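Bring Back the Drop Kick

Every October I make the same speech to whoever is sitting closest to me, and since I'm running out of relatives who will sit close to me, I'm writing it down. Football has a perfectly legal scoring play that almost no one uses. It's in the rule book. It's worth the same three points as any field goal, or one point after a touchdown. It needs no holder. It is beautiful to watch. I'm talking about the drop kick, and I think every small team in the country ought to be practicing it right now.

For anyone who grew up without one, the play is simple. The ball is snapped back to the kicker, who catches it, lets it fall point first and strikes it just as it comes up off the ground. That's the whole thing. The old game was full of it. When the ball was fatter and rounder at the ends, a good drop kicker was as valuable as a good passer is now, and some days more so. Then the ball got slimmer in the 1930s to help the passing game, the bounce turned fickle, and coaches moved over to the placekick. I understand why they did it. I just think they gave up too much too quickly, and then everybody forgot there had been a choice.

I came to this as a player, and not a good one. I was a backup end on a semi-pro team called Lisomthorpe that played its home games on a field with a noticeable hill in one corner. Our kicker was Lambros Moschos, who weighed next to nothing and had learned to drop kick from his grandfather in a parking lot. On a Sunday in my second season we lined up for what everyone on the other side took for a punt. Lambros dropped the ball, and there was this lovely double sound, bounce and boot so close together you could barely pull them apart, and it went through from the 22. Their whole team turned around to look at the official. The official looked at the other official. Up went the arms! I have been to bigger games since, with better seats, and I have never heard a crowd make that noise again – half cheer, half question.

So yes, I'm sentimental. But there's a football argument too, and I'll make it as plainly as I can.

Start with the eleventh man. On a placekick you have a snapper, a holder and a kicker, which leaves eight people to block. Drop the holder and you have nine. For a team with a thin line, that extra body on the edge is a gift, because the edge is where most of the blocks come from at our level. Then think about what the defense has to worry about. A kicker standing back there alone could punt. He could throw. He could run. He could kick for points. You can't rush all of those with the same call, and the kids across from you have probably never practiced against even one of them from that look.

Next, consider the bad snap. A low snap on a placekick is usually the end of the play, with the holder flopping on the ball or flinging it at somebody in a panic. A low snap to a drop kicker is a nuisance. He picks it up and he still has a ball in his hands and his head up.
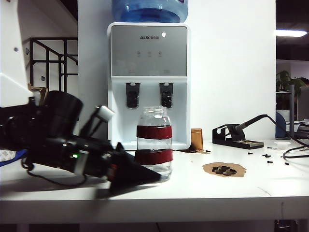

Parveen Haque wrote to me after an earlier version of this ran in the Iltivcombe program: the modern ball has a nose on it like a pencil, she said, and if it lands an inch off true it goes sideways into your own guard, so why would any sane coach trade a kick his team makes four times out of five for one it makes when the moon is right?

It's a fair hit and I felt it. The ball is the real problem and I won't wave it away. A placekick is a steadier thing from distance, and if you have a kicker who makes them from 40 then please, let him kick. But Parveen is picturing a team that makes four out of five. I've watched a lot of football below the level where anyone pays to park, and plenty of those teams don't make two out of five. They don't have a holder with good hands, or they have one and he's also the quarterback and is lying on the bench with an ice pack. They go for two every time because they can't trust the one. Those are the teams I'm talking to.

And the bounce can be learned. Rodrigo Teixeira, who coached me for three years and thought I was hopeless at everything else, got curious about the play the winter after Lambros's kick and had us all try it. His advice was to stop dropping the ball and start placing it: both hands low, nose tipped back toward you a little, and let go late. The shorter the fall, the less the ball has time to wander. Half of us were useless. But a couple of the guys who had played soccer picked it up faster than they'd picked up anything in the playbook, and one of our linebackers, a man who could not have hit a placekick if you'd nailed the ball down, turned out to have a real touch for it. Fifteen kicks at the end of practice, from right in front, and by spring he was putting most of them over.

The extra point is where I'd begin. It's short, it's straight on, and if you miss it you've lost one point and gained a story. Build from there. Try one from the 10 on a night when you're up by twenty. Let the kids who hang around after practice have a go, because they're doing it anyway, believe me. Give any kid a football and an open goalpost and sooner or later they'll try to drop kick it. They do it without being told. It may be the most natural way there is to kick that ball, and we spend years training it out of them.

I know what the big programs will say. They have specialists, and the specialists have specialists, and a long snapper can make a good living without anyone learning his name. Fine! Leave them to it. The rest of us play on crooked fields with whoever shows up, and I'd like us to have some fun with the rule book while it still says what it says. Economou opens against Utitz next month, and I've been told, in confidence, that somebody on the Economou side has been out there after dark with a bag of balls. I'll be in the end zone bleachers with my hands up, ready to catch it.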